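Caring for your watch and its strap at home
Tips by Modupe Onyeka

I wear a watch every day, and I have also three older ones which wait in a drawer for their turn. After many years I learned that the small jobs can be done on the kitchen table, with things that most homes have already.

Silicone straps
Take the strap off the watch first. Wash it in lukewarm water with one drop of dish soap, and use an old soft toothbrush for the holes and the inside of the loop. Rinse it well and let it dry flat on a towel. My white strap from Panside became yellow in one summer, and a paste of baking soda and water helped almost completely. I left it on for 13 minutes and did not rub hard. 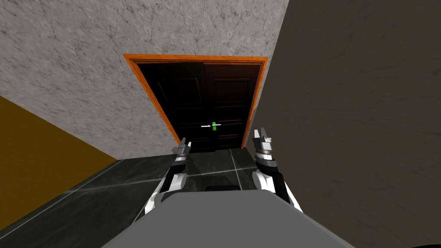
Leather straps
Leather does not like water, so keep it away from the sink. Wipe the strap with a cloth that is only a little damp, then with a dry one. For a strap that smells, put it overnight in a closed jar with some baking soda in a small paper bag. Do not dry leather on the radiator. I did this once with a nice brown strap from Krajčí and it cracked at the second hole.

Metal bracelets
Dirt sits between the links and comes out gray when you brush it. Be sure that the watch is really water resistant before you wet it, or remove the bracelet. I work over a bowl, never over the open drain, as the spring bars are very small and jump far. Mine are kept in a pill box with 4 compartments, sorted by width.

The charging stand
If you have a smart watch, clean also the back of it and the round part of the charger. A dry microfiber cloth is enough. Unplug the charger before. When the stand slides on the night table, wipe its bottom with a damp cloth, because dust makes it slippery.
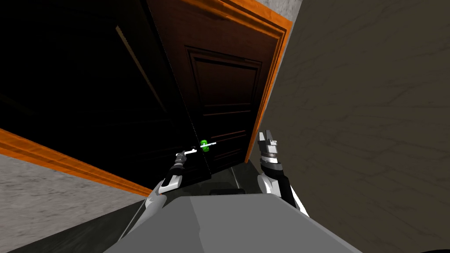 How often should I clean a strap that I wear for sport?
After each training, rinse it with clean water and dry it. Once in a week give it the wash with soap as described for silicone.

Scratches on plastic crystal
Fine scratches on an acrylic crystal can be polished with a plastic polish such as the one from Clirkov. Cover the case with tape, use a very small amount, and make small circles with a cotton cloth. This method is not for glass.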